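December, week three on the stand task

Got to the workshop at 8:15. Kwabena had the sheet down and the parts out before me.
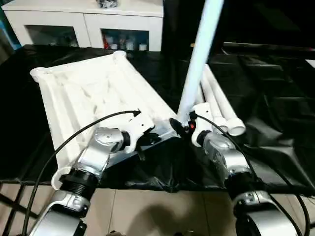

Morning

Carried on with the pipe job, left gripper on the white moulded frame and right gripper on the upright. Kwabena drove and I did the logging. The plan we gave Curthorpe says the left arm steadies the frame while the right brings the pipe to it and seats it, and then both let go. We are still only working on the steadying and the seating. Letting go is next week's problem.

The left arm drifts when the right one pushes. We knew that from the bench tests. Kwabena thinks it's the hold gain and I think it's where we grip, because the ribbing on the frame gives the fingers a bad face to close on. We agreed to try both, one at a time, and write down which. Changed the grip point first since it costs nothing.

The log stood at 3,742 lines when we stopped for tea. I split the file after that. The Aditgate script takes a long while to open anything that size and I was tired of waiting on it.

The sheet bothers me. It's shiny and it creases, and the depth readings jump wherever there's a fold. I asked Ms Ofori if we could swap it for something matte. She said to finish the set on the same surface first or we can't compare it with last week. Fair enough. I've put it in the notes for January.

Afternoon

Pies from the canteen. Mine was cold in the middle.

Moved the grip point some 200 mm along the frame and ran it again. Less drift. Kwabena then wanted to change the gain as well and I said no, one thing at a time. He was a bit short with me about it but he wrote it up properly, so no harm done. Run 673 is the one to keep. I've marked it in the log with a star and copied it to the Lamel drive as well as the laptop. Lost a whole afternoon in November by not doing that.

Checked the cables on both arms. The right one needs a new clip before we do anything with a wider reach. Asked the store for two and was told to fill in the form. Filled in the form.

We have $400 left in the project budget. Kwabena wants a second set of finger pads and I'd put it towards couplings, as we'll need different sizes for the demonstration. Left it for Ms Ofori to decide.

To do

Write up the grip point change, one page, with the plot.
Gain test, Kwabena driving, same grip point.
Swap over after that so I get some time on the controls. I'm still slow with my left hand.
Email Curthorpe about the demonstration date.
Return the long tape measure to the metalwork room.

Locked up at 4:40. Raining, so I caught the bus and did the first half of the write-up on my knee.

Ayuba Alhassan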